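OPEN DAY WALKROUND – ROBOT DEMONSTRATION ROOM
Site: Harahap Building, Surnley
Date of check: Wednesday, October 20, 2021
Checked by: Bereket Chala
Accompanied by: Saodah Ngui (demonstrations), Yusri Pangaribuan (front of house, left early to find the key to the cloakroom)
Form ref: 3264
Results: OK / OK with comment / Action / N/A

SECTION A – GETTING PEOPLE IN AND OUT

A1. Main entrance clear, both leaves open fully
Result: OK

A2. Fire exit signed and unobstructed
Result: Action
Comment: Signed, yes. The welcome banner was standing in front of it, welcoming people to the banner. Moved during the check. Please leave it moved.

A3. Corridor width at least 90 cm at the narrowest point
Result: OK with comment
Comment: It is exactly 90 cm, beside the Birkitz leaflet stand. One more leaflet stand and we are running a queue management exercise.

A4. Maximum number in room displayed on door
Result: Action
Comment: The sign says 300. That was for the main hall, where the sign used to live. New one to be printed.

SECTION B – THE DEMONSTRATION TABLE

B1. Table stable, surface free of splinters and sharp edges
Result: OK
Comment: I leaned on it harder than any child will. Ikhsan disagrees about children.

B2. Items on table suitable for handling by visitors
Result: OK with comment
Comment: Mostly toy vegetables, which live in a round tub marked "Bushel of Veggies". Nothing I would worry about in a five-year-old's hand. The tool handle with the blue tip is a different matter. Saodah says it is part of the tidying task. Fine, but it goes out when the demonstration starts and comes back when it finishes, and it doesn't spend the lunch break on the table. 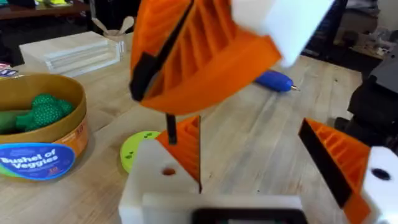 B3. Moving parts: pinch points identified and explained to visitors
Result: OK with comment
Comment: Saodah's talk covers this well in the first minute. It is then undone by her inviting the front row to "come a bit closer". The front row came a good deal closer. Suggest she says it from behind the tape, and means the tape.

B4. Arms cannot reach the public side of the barrier
Result: OK
Comment: Tested with both arms at full stretch, moved slowly by hand control. The tape is further out than it needs to be and I would like it kept that way.

B5. Two arms working over one table: operators agree who moves first
Result: Action
Comment: Asked separately, Saodah and Ikhsan each said "me". Written order of moves to be taped up beside the operators' chairs before doors open.

B6. Emergency stop within reach of each operator
Result: OK with comment
Comment: Both pressed, both worked, both reset. The second one was under Ikhsan's coat. The coat now has a hook.

B7. Emergency stop within reach of the person giving the talk
Result: Action
Comment: It isn't, unless the talk is given sitting down. Rizal Hartono to bring the long cable over from the Clulville workshop.

B8. Gripper fingers checked for damage and fixings secure
Result: OK
Comment: Ribs sound, black strips firmly stuck down, screws checked with a driver. Visitors ask about the orange fingers more than anything else in the room, so it would be nice if all the operators gave the same answer.

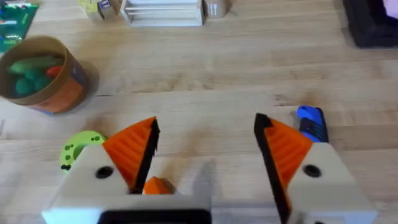 B9. Start position agreed and arms returned to it between sessions
Result: OK with comment
Comment: Agreed, and mostly kept to. In May we had an arm left wherever it had last been interesting. Power off between sessions, please, even if the gap is only long enough for a biscuit.

B10. Drinks kept off the table
Result: OK
Comment: The operators have been told that this includes them.

SECTION C – ELECTRICAL AND TRIP HAZARDS

C1. Leads covered or run overhead
Result: OK with comment
Comment: Covered with rubber matting, apart from the last stretch by the window, which I found with my foot.

C2. Portable equipment tested and in date
Result: OK
Comment: Including the kettle, which has the newest label in the building.

C3. No extension leads plugged into other extension leads
Result: Action
Comment: There were three in a row. Yusri called it temporary. It has dust on it.

SECTION D – PEOPLE

D1. Two operators and one steward present at all sessions
Result: OK with comment
Comment: The 1 o'clock session has Rizal down as steward and as operator. He is willing, but there is one of him.

D2. Group size no more than 8 at the barrier
Result: OK

D3. First aider named on the rota
Result: OK
Comment: Saodah. If she is the casualty, ring reception.

Actions A2, A4, B5, B7 and C3 to be closed before doors open. A2 was done while I watched, but I will look again on the way in.

Signed: B. Chala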